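The Vinegar Cure-All Gets a Second Look

Gladys Inga has 101 household tips pinned to a corkboard in her kitchen, and by her count a third of them call for vinegar. Rust on the pliers, soak them in vinegar. Cloudy glasses, vinegar. Ants, vinegar again. She spent most of February trying them one at a time and writing down what she saw.

The glasses came out clear. Vinegar is an acid, and hard-water film gives way to acid, so no surprise there. The ants walked around the wet patch and were back on the counter by supper.

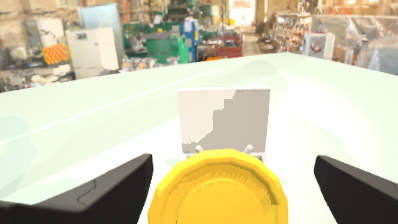

Kelari Home & Garden Desk

Then there is the drain trick, the one with baking soda. A video of it on Clikport had 2,532 comments when I looked, nearly 100 of them swearing it beat a plumber. I have my doubts. The two cancel each other out and leave you with slightly salty water and a lot of fizz. Inga's sink drained just as slowly afterward. A $4 plastic snake pulled out the hair.

She also ruined a marble coaster, which the tip said would "shine like new." Keep acid off marble.

The corkboard is down to 14 cards now, and the pliers are still soaking.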